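站内搜索 请输入关键词 搜索

分类:公益生活 > 捐赠与互助 > 动手做

给远方的长辈准备一箱过冬物资:从问清需求到寄出门的完整步骤

每年一到十二月,我的信箱里就会多出好些来信,问的都是差不多的事:想给山里的老人寄点东西,寄什么好?怎么装?寄给谁?能不能把家里的旧棉袄一起塞进去?我在这条路上走过不少弯路,箱子寄丢过,也寄过一整箱老人们根本穿不进去的毛衣,所以今年下决心坐下来,泡一大杯茶,把整套做法从头到尾写一遍。篇幅有点长,您可以分几次看,也可以直接翻到自己需要的那一段。

先交代一下背景。我参加的小组叫“Herance暖冬箱”,跟山区的几个村子结了对子,每年冬天给独居和高龄的长辈各寄一箱东西。去年我们给Sipos那边的村子寄了30箱,今年打算照旧。下面写的都是我们自己摸索出来的办法,您那边的情况也许不一样,该改的地方尽管改。

第一步:先打电话,别急着买

我知道这一步最容易跳过去。看见商场打折,手一痒,羽绒背心就抱回家了。可是请您忍一忍,先联系当地的对接人,可能是村里的卫生站,可能是学校,也可能是一直在那边做事的公益机构。打电话的时候,建议手边放一张纸,把下面这些问清楚:

老人家的身高胖瘦,鞋码多大,脚肿不肿。
屋里用什么取暖,有没有稳定的电。
牙口怎么样,有没有糖尿病、高血压,忌不忌口。
眼睛和手还灵不灵便,拉链和小扣子弄不弄得了。
最近的取件点在哪里,从那里到家里谁来送。

有一年我问都没问就寄了电热毯,结果那个村冬天三天两头停电,毯子只能当床单铺。对接的大姐在电话里笑得不行,我在这头脸都红了。从那以后,我宁可多打两通电话,也不敢凭自己的想象去采购。

还有一件事要提醒:问需求的时候,语气放平常一些,像问自家亲戚那样就好。老人家大多客气,您问“缺什么”,十个里有九个会说什么都不缺。换个问法,问“去年冬天哪儿最冷”“晚上睡觉脚暖不暖和”,话就慢慢出来了。有位奶奶就是这样聊着聊着,才说起她夜里要起来好几趟,地上冰凉,想要一双带后跟的棉拖鞋。这种东西,您坐在家里是猜不到的。

第二步:定预算,分成两份

我们的习惯是每箱里分两份:一份是“用得着”的,一份是“高兴”的。用得着的占大头,棉袜、棉拖、护膝、保暖内衣、手电筒、润肤膏这些;高兴的占一小部分,可以是一条颜色鲜亮的围巾,一小罐好茶叶,一副大字的扑克牌,或者孩子们画的贺卡。

有人觉得后面这一份是浪费,不如全换成棉袜。我以前也这么想过。后来回访的时候,老人们提起来最多的,偏偏就是那条围巾、那张贺卡。袜子当然天天穿着,可是贺卡是贴在墙上的。所以我现在每箱都留一点预算给这一份,哪怕只买得起一小包水果糖(有糖尿病的长辈就换成无糖的,或者换成别的小东西)。

如果您是几家人合伙,最好找一位心细的朋友记账,买一样记一样,发票拍照放在群里。钱不多,但是账目清清楚楚的,大家明年才愿意接着一起做。

第三步:采购的时候看什么

衣物一律买新的。这个话可能有人不爱听,觉得旧衣服洗干净了一样穿。道理是这个道理,可是逢年过节收到一件别人穿过的衣服,和收到一件带着吊牌的新衣服,心里的滋味是两样的。家里有好的旧衣服,可以走平时的衣物回收渠道,不必放进这个箱子。

尺码宁大勿小。老人冬天里面要套好几层,外衣按平时的尺码再加一号比较保险。袜口要松,勒脚踝的一概不要。裤子选松紧腰,外套选大扣子或者粗齿拉链,拉链头上可以自己系一段布条,戴着手套也拉得动。

颜色上不要一味挑灰的黑的。我们一开始总以为老人家喜欢素净,后来电话里一问,好几位奶奶想要红的、紫的。有一位特地嘱咐:“别给我拿那个老气的。”我学着她的口气跟组里的人讲,大家都记住了。

餐具和杯碗也是很受欢迎的。选轻一点、摔不碎、好拿好洗的,碗口宽一些,手抖的人也不容易洒出来。颜色同样可以鲜亮点,眼睛不太好的老人在桌上一下子就能看见。碗还有个好处,装箱的时候里面可以塞袜子,一点地方都不浪费。
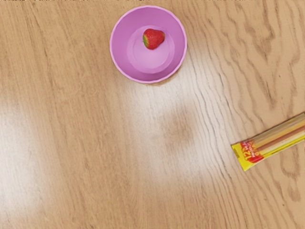
粉紫色的小碗,里面放着一颗草莓

食品这一块,我要多啰嗦几句。保质期至少要留出半年,从您寄出的那天往后算。软一点的、不用费劲嚼的优先:燕麦片、藕粉、芝麻糊、挂面、小包装的肉松。新鲜水果就不要放了,路上一耽搁,烂了一个,整箱都跟着遭殃。玻璃瓶装的酱菜也尽量不放,我有一年图它味道好,结果到那边打开来,全箱的毛巾都是腐乳味儿。

药品请您千万不要自作主张。哪怕是感冒药、膏药,也要先问过当地卫生站的医生。老人家平时吃的药多,混在一起吃会出什么事,咱们外行说不准。想帮忙的话,可以放一个带格子的药盒,字印得大大的,这个又安全又实用。

第四步:洗晒、剪标、写说明

买回来的东西先全部摊开过一遍。贴身的衣物我会用没有香味的洗衣液洗一次,晒透了再叠(吊牌拆下来,用小别针别回去就行)。领口后面扎人的水洗标,沿着缝线剪干净,别留一个硬茬在那里,那个比不剪还难受。

凡是需要操作的东西,都另外写一张说明。字写大一点,一张纸只讲一件事,不要用“请参照附图二”这种话。比方说手电筒,就写:“按一下亮,再按一下灭。电池在后面,往左拧开。”电池最好多放一副备用的,用胶带缠在一起,不要装在手电筒里寄,以免路上压到开关,到了已经没电了。

如果那边的长辈平时讲本民族的语言、不大认汉字,请对接人帮忙录一段语音,或者画几个简单的小图。我们有一年请了当地中学的学生帮着翻译说明,孩子们认真得不得了,还在旁边添了花边。

第五步:装箱的顺序

我们用的是Estwood的中号五层纸箱,您用别的也行,只要纸板够硬,手指按下去不塌。整箱的重量控制在6公斤以内,这是对接人给我们定的规矩,因为最后一段山路要靠人背上去。您别看自己拎着不沉,走上半个钟头再试试看。

最底下铺一层毛巾或者棉毯,算是垫子。
重的东西放中间偏下,挂面和罐装食品竖着放,四周拿袜子塞紧。
食品全部套一层密封袋,和衣物隔开。
润肤膏、洗发水拧紧盖子,盖口缠一圈保鲜膜,再单独套袋。
衣服卷起来放在上层,卷着放比叠着放省地方,褶子也少。
最上面放贺卡和清单,老人一打开箱子,先看见的就是它。

装好了抱起来轻轻晃一晃,听见里头有东西滚来滚去的,就再拆开补一点填充。填充物用毛巾、手套、帽子最好,尽量别用泡沫粒,那东西撒得满屋都是,老人家弯腰去捡实在辛苦。

清单一式2份,一份放进箱子,一份自己留底。上面写清楚都有什么,哪样是吃的,哪天到期。不用写价钱。

第六步:封箱和写地址

封箱胶带走“工”字,中间一道,两边各一道。箱子外面套一层大塑料袋,山里下雪下雨,纸箱一泡就软。收件人写对接人的名字和电话,在旁边用粗笔写上这一箱是给哪一位长辈的,尺码差不多的箱子很容易弄混。为了保护老人的隐私,病情、住址细节这些不要写在箱子外面,另外发给对接人就好。

地址请再三核对。有些村子名字相近,差一个字就差出一座山去。我现在养成了习惯,写完以后在电话里念一遍给对方听,对方说对了,我才贴单子。

第七步:算好时间

我们这条线,从寄出到送进老人家里,最长要18天。平时没有这么久,可是赶上年底快递多,再下一场大雪,就说不准了。所以不要掐着节日前几天才寄,越往后越堵。十一月里采购,十二月头上就送出去,心里比较踏实。

寄出以后把单号发给对接人,别天天催。人家也有自己的一摊子事,冬天正是最忙的时候。收到了,自然会给您回话。

贺卡怎么写

好多人问我这个,我干脆单独写一段。字大,话短,写点自己家里的事就很好。“我家的猫今年胖了,天一冷就钻被窝”,这种话老人爱听。不要写“希望您早日摆脱困难”之类的,人家过日子过得好好的,未必觉得自己在困难里。也不要在卡片里要求回信或者拍照。有人愿意回,那是缘分,我收到过一张Kulero寄来的明信片,到现在还夹在日历里。

说到拍照,再多讲一句。请不要让对接人拍老人举着物资的照片。如果小组需要留个记录,拍拍箱子、拍拍清单,足够了。

寄完以后

等过完年,找个不忙的时候给对接人打个电话,问问哪样好用,哪样没用上。没用上的那几样最值得问,明年就知道怎么改。我们的清单每年都在变,棉帽子换成了能护住耳朵的,护手霜从软管换成了大口罐子,都是这样一句一句问出来的。您把这些记在同一个本子里,下一年十一月翻开来,第一步就已经做了一半。

标签:冬季捐赠 关爱长辈 实用礼物 装箱技巧

读者评论

山脚下的老橘:电池不要装在手电筒里寄,这条太有用了,去年我就吃过这个亏,到那边真的一点电都没有。

小满妈妈:请问保温杯能不能放?不锈钢的有点沉,怕超重。

作者回复:可以的,挑小号的,里面塞上袜子。杯盖最好是直接拧的那种,带按键弹开的有些长辈按不动。

慢慢走:我们单位今年也想做,正愁不知道从哪儿下手。先去打电话了,谢谢您写得这么细!

北风吹:关于旧衣服那段我有点不同看法。我老家的亲戚就不介意旧的,厚实就行。可能还是要看各地情况吧。

作者回复:您说得对,所以第一步还是先问。对方点头了,放旧的也没关系。

豆沙包:孩子看完非要自己画贺卡,画了我们家的狗,狗比人还大,哈哈。

搜索更多文章 热门搜索:捐赠清单 手写贺卡 冬衣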